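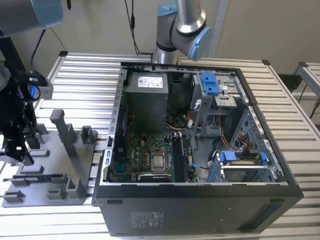
Should I clean out and reuse a ten-year-old desktop, or just get rid of it?

Posted by Fletcher Faulkner in Home Computing

I have inherited my uncle's old desktop. It is a plain black tower, a Verbeke, and it must be getting on for ten years old. It turns on and gets as far as the login screen, but it is very loud and after a quarter of an hour it switches itself off. He smoked, and kept it on the carpet under his desk, so I dread to think what is inside.

I only want it for the kids to do homework on, plus a bit of browsing. I have been quoted £100 by a shop in town for what they call a full service, which seems a lot for a machine I could replace second-hand for £285. I am fairly handy but have never opened a computer. Is it worth doing myself, and what should I look at first? There are also photos on it that my aunt would like to keep.

I have a screwdriver set, a vacuum cleaner and an air duster can I bought for the car.

3 replies

Felicidad Marquez
Get the photos off first. Do that before you touch anything else. If it stays on for fifteen minutes at a time you can copy a good few folders to a USB stick in each go, then leave it to cool for an hour and carry on. If it gets worse and won't stay on long enough, take the drive out and use a USB adapter to read it from another computer. Check whether the drive is encrypted before you rely on that, as you would need his password or recovery key.

Shutting down after a set time with the fans screaming is nearly always heat. On a machine that age it will be dust in the heatsink, dried-out paste under it, or both. Do it in this order:

Shut down, switch off at the wall, pull the mains lead out and then hold the power button in for ten seconds.

Take the side panel off (usually two screws at the back, then it slides) and lay the tower down on its side so you are looking into it. Use a table, not the carpet. Touch a bare metal part of the case before you put your hands in, and again every so often.

Take a photo with your phone before you unplug any cable. Take more than you think you need.

Leave the vacuum cleaner in the cupboard. The nozzle can build up static and it is easy to knock something off the board. Use the air duster outdoors or in the garage, in short bursts, with the can upright. Hold each fan still with a finger while you do it, otherwise the air spins it faster than it was built for. Smoke residue is sticky and won't all blow off. A soft, dry paintbrush shifts most of it, and cotton buds with isopropyl alcohol will do the fan blades.

Don't open the power supply, the metal box the mains lead plugs into. It can hold a charge after it is unplugged. Blow air through the grille and leave it at that.

Put it back together and try it. If it now stays on, stop there. If it still cuts out, the paste wants changing. A small tube is a few pounds and lasts for several machines. Run the computer for a few minutes first so the old paste softens, then unplug it again and twist the cooler gently as you lift. Clean both surfaces with the alcohol, put a blob the size of a small pea in the middle and screw the cooler down a little at a time, corner to opposite corner.

I did my sister's in January and it took me one evening, including a long hunt for a screw.

Surura
Not worth it imo. Ten years old, it probably can't run the current version of Windows, so no security updates. Put the £100 towards a newer one. My brother spent a whole weekend on his old one and it died by Easter.

Boltska
Surura has a point about Windows, but for homework in a browser you can put Linux Mint on it for free, and that gets updates. Felicidad's order is right, I would only add two things.

Look at whether it has a mechanical hard drive. If it does, a small SSD will make more difference than anything else you can buy. Check how much memory is in there as well. With less than 8GB it will crawl once there are several tabs open.

Also look closely at the round capacitors on the board while the side is off. Flat tops are fine. If any are bulging or have brown crust on them I would give up, copy the photos and take it to the tip. Most council recycling centres have a bay for small electricals. Remove the drive beforehand or wipe it properly, as deleting the files isn't enough.

Fletcher Faulkner
Thanks all. Photos are copying now, in bits. I will have the side off at the weekend and see what state the heatsink is in before I spend anything.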